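Shared Workshop Help > Robots & Automation > Small arms

Arm loses height over a shiny wooden board, wrist camera or me?

Asked by Damián Ventura
Tags: wrist-camera, calibration, reflections, glossy-surfaces

Hi all. Quick one hopefully, got to give the bench back tonight.

Shared workshop, white arm bolted to the slatted aluminium table. Trying to get it to follow the grain of a board with a felt tip pad, very light touch, constant height. Software is Cleren (the free one), wrist camera does the surface finding. On a bit of grey card it's spot on. On the actual board it goes all over the place. Sometimes it thinks the surface is well above where it is and hovers, then next run it wants to go straight through. I've got my thumb on the stop the whole time.

Board is reddish brown, very thick lacquer on it, dark seam down the middle a bit left of centre. Setup:

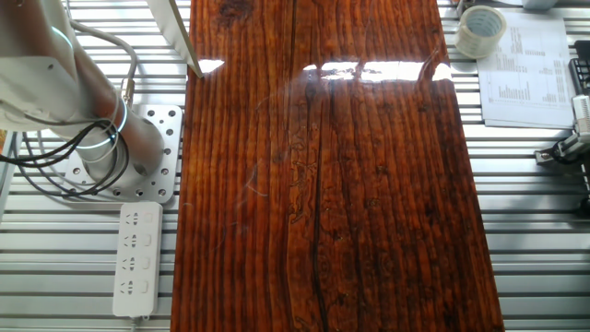
Arm, plate and board as they are now. Ignore the power strip, it's moving

Things tried:
- recalibrated camera to arm, twice
- exposure down from auto to 50, a bit better, then worse again
- slower approach speed, no diffrence
- turned the board end for end, error moved but didn't go away

Height error in the log jumps around between runs even when nothing has moved. Is this the lacquer? Or is my calibration rubbish and card is just forgiving? Don't really want to sand it, it's not my board.

What the wrist camera gets: 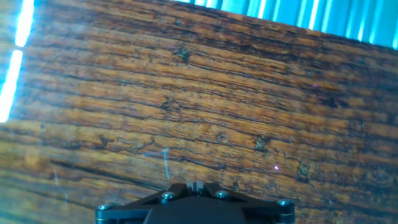
Wrist view, tilted in. White streaks top left

Any ideas welcome. Sorry for the rush.

2 comments

Berenice Villaseñor: which version of Cleren? The December one changed the surface finder.

Damián Ventura: the one after that I think. Will check when I'm back at the bench

3 answers

Answer by Dorottya Lengyel (accepted)

It's the lacquer, or mostly. Look at the two white streaks in your wrist view, and the bright band across the far end of the board in the other one. Reflections move when the camera moves. The surface finder matches points between views and assumes they are stuck to the wood. A reflection isn't, so it gets placed at some daft height and drags the whole fit with it. Card is matt so no problem there.

What I'd do, in order:

1. Kill the light. Anything overhead that bounces off the board, off or covered. Even a bedsheet over it helps. Check in the live view, not by eye from where you're standing, it's a different angle.

2. Exposure on manual and LEAVE it. 50 may be fine once the glare is gone. If you changed it between runs then you can't compare those runs.

3. Mask off the blown out pixels before the fit. In Cleren it's under Surface > Reject, saturation. Default is off for some reason.

4. Come in straighter. That view is tilted a lot. Straight down you might get a reflection of the camera mount instead, so try a few degrees off and see.

Also crop the view. You've got that blue striped stuff past the edge of the board and your own gripper mount at the bottom, both in the picture, both full of nice sharp edges. The finder will love those. The mount especially, it never moves relative to the camera so it'll confuse things badly. Crop both out.

I wouldn't worry about the cracks and knots. You want texture, that's the good part of the board.

Comments on this answer

Damián Ventura: Reject was off. Turned it on plus cropped the bottom, and put a sheet up. Hovering has stopped! Still a bit off near the seam but I can live with that for tonight. Thanks so much

Dorottya Lengyel: good. Near the seam take more views, 100 or so if you've time, and let it avarage.

Answer by Wenceslao Contreras

Don't use the camera for this at all. Touch off. Four corners and a couple in the middle, fit a plane, done. A flat board doesn't need vision. If it's warped, do a grid. I did a table top like this with a Dikard probe and it took less time than reading this thread.

Clamp the board down first though, I can't see anything holding it.

Comments on this answer

Berenice Villaseñor: fair, but he'd need a probe, and a hard tip on lacquer that isn't his...

Wenceslao Contreras: Tape over the tip.

Answer by Reinaldo Portela

had same thing with glossy tiles. bought a polarising filter, worked great. dont remember which one sorry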